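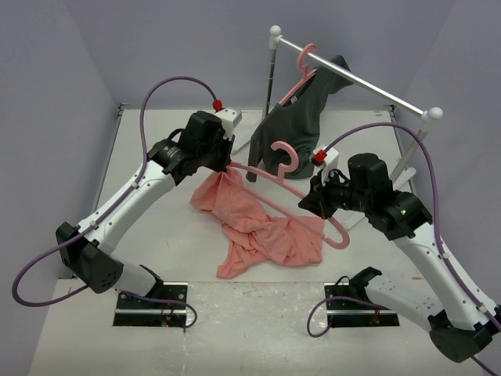
Plevton Push: Notification Scheduling for Mobile Apps

Plevton Push is a hosted service for planning, sending and measuring push notifications on iOS and Android. It is made for app teams that already have users and want to reach them at a sensible hour with a message that applies to them. You add the SDK to your app, connect your push credentials, and run everything else from the web console.

What it does

Messages are built in the console and sent to segments. A segment can be drawn from anything your app reports: last session, plan type, language, app version, items saved, or any custom event you define. Segments update as events come in, so a user who completes a purchase in the morning will not receive the abandoned cart message set for 6 p.m.

Delivery follows each user's local time zone by default. You can also set quiet hours for the whole account. A message that falls inside quiet hours is held and sent when they end, or dropped if you have given it an expiration. Transactional messages such as sign-in codes and delivery alerts can be exempted one template at a time.

Frequency caps apply across all campaigns. If the marketing team and the product team both schedule something for the same afternoon, the cap decides which one goes out, using the priority you gave each campaign. The other is logged as suppressed, with the reason shown in the user's message history.

Permission prompts

Plevton Push includes a two-step permission prompt for iOS. The first screen is yours, with your own wording, and can be shown at any point in the app. The system prompt appears only if the user taps yes. You can tie the first screen to an event, for example after a first order or a third session, and change that trigger from the console without a new release.

Users who decline are placed in their own segment. In-app messages still reach them.

Testing

Each campaign can carry up to 6 variants of title, body, image and deep link. Set the share of the audience for each one and a holdout group that receives nothing. Results show opens, direct conversions, and conversions against the holdout. Opt-outs are reported next to opens on the same screen.

Preview sends go to registered test devices only. A test device has to be added by hand and confirmed on the phone itself.

Integrations

Events can be imported from Destura Analytics and from any source that can post JSON to a webhook. Audience lists can be exported to Tefera CRM on a schedule or on demand. A REST API covers sending, segment membership and reporting, and the console uses the same API.

Specifications

SDK platforms: iOS, Android, React Native, Flutter
Template languages: 38, including right-to-left scripts
Variants per campaign: 6
Console roles: owner, editor, analyst, approver
Data regions: United States, European Union
Event retention: 133 days on Team, custom on Business
Export formats: CSV, JSON

Plans

Starter is for a single app and includes scheduling, segments and basic reports. Team adds variant testing, frequency caps, the approver role and 2 data exports per day. Business adds single sign-on, a choice of data region and a named support contact. All plans are billed monthly, and moving between them takes effect at the next billing date.

From a customer

"We had three people sending pushes and no shared calendar. The cap was the first thing we turned on. Our opt-outs had been climbing since June and they leveled off. I would like the report builder to be faster on large segments, but the sending side has been solid."
Afshin Rashti, product manager, Rumden

Setup

Most teams send their first test message the same day. Install the SDK, upload your APNs key and Firebase credentials, register a test device and send from the Preview tab. If you are moving from another provider, existing device tokens can be imported by CSV, and users do not need to accept the permission prompt again.

Migration questions go to Itsuki Kubo on the onboarding team, through the Help link in the console.

Related products: Plevton Inbox, Plevton Links

Request a trial account
Read the SDK documentation
Compare plans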